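2 April 2023

So we finally scattered Dad's ashes, a year and a bit after the funeral, and I wanted to write some of it down while I still remember it properly.

We went back to Wulovham, where he and Mom rented the same cabin every summer from 1974 until her knees gave out. I'd had the ashes in my hall closet the whole time, in the plain box from Bergmann, and I'd got so used to saying good morning to the coats that I felt strange walking past without it!

A few things I'd tell a friend. Check the rules first - the lake office wanted a form and 2 weeks' notice, and I only found out in March. Ashes are heavier than you'd think (I carried them in my hiking backpack and felt every step of that hill). And stand with the wind behind you. I know everyone says it. My brother still didn't.

We'd looked at having a big service with a boat, but the quote was $400 before flowers, and Dad would have had a fit. He was 78 and still washed out sandwich bags. So it was just the five of us on the little dock, with his terrible polka tape playing off my phone.

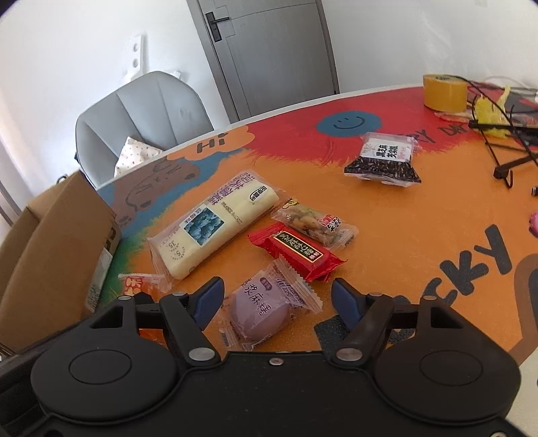
Afterward we drove into town and ate far too much, and my aunt told the canoe story again, with a new ending this time. I laughed until my face hurt, then cried in the parking lot for a while, and then we went home.

I kept back a spoonful for the rose bed. It's a Trirken climber, the pale yellow one he never could get to bloom, and it already has new leaves down by the fence.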